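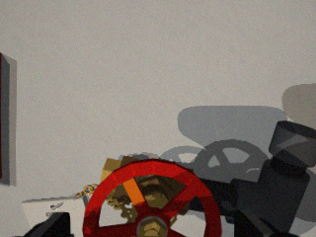
Favetti 3062 radiator valve key and bleed kit: review

I bought the Favetti 3062 in February after the third cold morning in a row with the back bedroom radiator warm at the bottom and stone cold at the top. We live in a terrace in Colldale built in 1913, and the heating has been added to by every owner since the seventies. There are radiators here with square bleed pins, radiators with slotted ones, and a towel rail in the bathroom that takes a hex key. Until now I had a drawer of odd keys, most of which fitted nothing.

The kit comes in a zip pouch. You get a main handle, five push-in heads, a small drip cup that clips under the valve, a length of clear tube and a folded instruction sheet. I ordered mine from Qureshi, the plumbing counter on Jidgate, and it was there the next morning.

The handle is the best part. It is long enough to get your hand clear of the wall, and the grip is ribbed so it doesn't slip when your fingers are damp. The heads push in with a click and stay put. I dropped it down the stairs on the first day and it has a dent in the collar but still works.

Four of the five heads fitted something in the house. The square one is a snug fit and turned a pin in the hall that I had given up on. The slotted head is wider than a normal screwdriver blade and sits well in brass without chewing it. The hex is fine. The fifth is for a square pin larger than any I own, so I can't tell you if it is any good.

The drip cup is less clever. It clips on nicely to modern radiators where there is a flat edge, but on the old column one in the front room there is nothing for it to grip and it fell off twice. I went back to holding a rag and a jam jar. The tube is meant to run from the cup to a bucket. It is too stiff, wants to curl back up, and flicked black water on the skirting board. Warm it in a mug of hot water first and it behaves better.

Instructions are short and mostly clear. Turn the heating off, let it cool, start downstairs, open a quarter turn, close when water comes. They don't mention checking the pressure afterwards. If you have a sealed system you need to do that, and ours had dropped enough that the boiler refused to fire until I topped it up.

My neighbour Cosimo Rinaldi borrowed the kit for a weekend and did his whole house. He thought the handle was too long for the gap behind his kitchen door and used his own key there. He liked the pouch. Samuele Pellegrini, who services our boiler, had a look at it when he came and said the heads were better made than the ones in his van, but he wouldn't carry the cup.

Would I buy it again? For a house with one sort of radiator, no. A plain key costs very little and does the same job. For a mixed lot like ours it has earned its place, and the drawer of odd keys has gone to the tip. I'd like to see Favetti sell the handle and heads by themselves for less.

Good: handle, fit of the heads, pouch.
Bad: tube, cup on older radiators, nothing about pressure on the sheet.

Update: one of the heads, the slotted one, has started to work loose in the handle. A wrap of PTFE tape has sorted it for now. I've emailed Favetti to ask about a replacement and will add their reply when I get one.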